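Bottom watering and the streptocarpus under the bench lights

I moved the streptocarpus to capillary matting in February, and the results are far enough along to write down. The plants are on the middle shelf of the Tivier rack, in shallow pots, in the same mix as before: 3 parts peat, 2 parts perlite, a little vermiculite. The only thing I changed was how the water gets in.

Under top watering, the older leaves had brown tips and the crowns stayed damp too long. On matting the crowns are dry by evening. New leaves are coming in narrower and flatter, and I count that as an improvement. 'Tidilell' has set buds on five leaves. 'Vurkeo' has set none, but it was repotted later than the others.

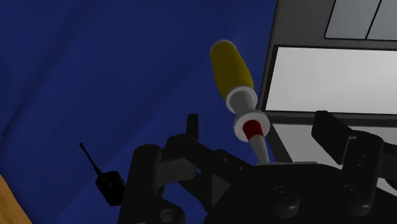

Feed is the harder part. Salts move up through the pot and collect on the surface, so a full-strength mix is a bad idea. I started at 925 on the meter, and a white crust showed up on the rims within the month. At 400 the crust has stopped spreading. I flush each pot from the top every fifth watering and let it drain in the sink before it goes back on the mat.

Algae is the other nuisance. Black plastic over the mat, with holes cut for the pots, has slowed it down – the edges still turn green where light gets under. I rinse those in plain water.

The leaf cuttings stay off the mat for now. The first batch sat too wet and rotted at the cut edge. The second is in a covered tray with barely moist vermiculite, and plantlets are showing along the midrib side. I'll pot them up when they have three leaves each.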